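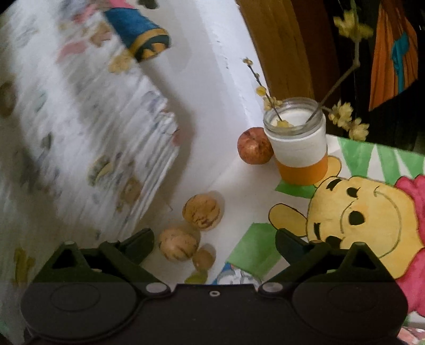 A nut table is a casual spread of whole nuts, small snacks and flowers laid straight onto a printed cloth, with no platters or bowls between the food and the fabric. It is one of the most cheerful ways to set out food in the home, and it takes almost nothing to put together! The nuts are usually left in their shells, partly for their looks, and no two look quite alike: the three round ones lying close together here, which look like walnuts, have pale tan shells streaked with darker brown, and they differ noticeably in size. A glass jar with a wide threaded mouth serves as the vase, holding thin stems of pale yellow blossom that lean out to either side. Cloths with cartoon prints are a favorite wherever children are expected.

Origins

The custom in its present form is linked to the town of Drendcombe, where the Loltis tea rooms began setting out loose nuts on a Saturday afternoon for guests waiting on their tea. Qusai Khasawneh, who ran the kitchen there for 17 years, wrote up the practice in a small cookbook called Flendgate. The book sold 3000 copies and is still passed around in families. Khasawneh was a great believer in the bare cloth — he wrote that a nut in a bowl gets eaten and a nut on the table gets talked about.

Choosing the nuts

Walnuts are the classic choice, and a wonderful one, with their ridged, rounded shells and a seam that opens neatly under a nutcracker. Hazelnuts, almonds and pecans all work well too. A good walnut feels heavy for its size and makes little or no rattle when shaken. Shells with cracks or small holes should be set aside, as the kernel inside may be stale or spoiled. A spread for a family table uses up to 500 grams of nuts in the shell, scattered in loose groups with bare cloth left between them. Shelled nuts dry out and pick up smells faster, so they go on the table last.

Flowers

The flowers matter as much as the food. Long, thin stems with small clustered blossoms are preferred over big single blooms, and yellow is the traditional color. Dried flowers can share the jar with branches, though they keep best without water. An old preserving or sauce jar is ideal, and many households wrap the lower part in paper or ribbon.

Regional forms

In the Kanaan style, dried fruit is added along with the nuts and the cloth is plain linen. The Drendcombe style keeps the printed cloth and allows small candies. Crackers and picks are handed around separately in both, and the shells stay where they fall until the tea is finished.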